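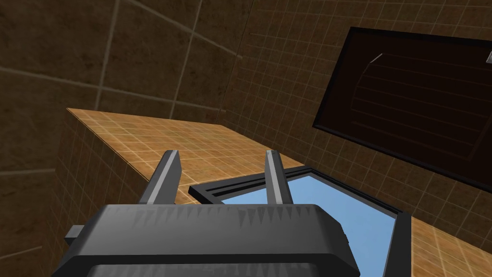 According to Carter Beaudoin, a kitchen is the hardest room in the house to automate, and a public demonstration is the only fair way to show how far the work has come. The remark opened the first session of the Billura Open Day, a yearly demonstration of household robotics held by the Wanex laboratory each May.

The Billura Open Day is a one-day event at which members of the public may watch robot control software at work and speak with the people who develop it. It takes its name from the Billura building, where the laboratory has its offices and teaching rooms. Admission is free, but places must be reserved in advance. The most recent edition received 148 visitors in groups of no more than 25.

History

The event began as an informal afternoon for the families of laboratory staff. It was opened to schools in its second year and to the general public in its third. Early editions relied on recorded material and printed posters. The program was later rebuilt around live sessions, after visitors asked to see attempts from beginning to end, including those that failed.

Theerawat Sitthichai has directed the program since the change to live sessions. Under his direction the opening lecture was shortened, and the time saved was given to questions.

Program

Each group follows the same route through the building. A short welcome is held in the lecture room, followed by the main demonstration, which lasts 20 minutes. Visitors then move to the study room, where staff answer questions at separate tables. The last group is admitted at 4 p.m.

The main demonstration takes place in simulation. A computer-rendered kitchen with tiled walls and a tiled countertop serves as the setting, and the view shown to visitors includes the two fingers of the gripper. The presenter selects a task, starts the attempt, and explains the movements as they are carried out. An attempt that fails is left to run until the time limit before the kitchen is reset.

Tasks are drawn from a collection named Rileo, which is maintained by the laboratory. The collection is limited to ordinary household actions, such as moving a dish or opening a cabinet. Visitors may request a task from a printed list. Requests outside the list are written down and reviewed after the event.

Software

The demonstration runs on Lopes, a simulation program written at Wanex. Lopes allows the position of objects and the starting pose of the robot to be changed between attempts. For the most recent edition, the control software was prepared with 2,000 practice attempts in the rendered kitchen. The laboratory states that results in simulation should not be read as a measure of performance in a real home, and a notice to this effect is posted at the entrance.

Reception

Teachers have praised the question period and the plain language used by the presenters. Some visitors have asked for a physical robot to be added to the route. The laboratory has replied that the present rooms do not allow enough clear floor space for a safe public display.

Reader comments

Went with my daughter's class. The presenter let a failed attempt run all the way through and then took questions on it, and that was the part the kids talked about on the bus.

Does anyone know if the printed task list is available online? We had the last slot and they had run out of copies.

The article should mention that the lecture room is upstairs. There is an elevator, but you have to ask for it at the front desk.

Contact the editors | Copyright and terms of use | Back to top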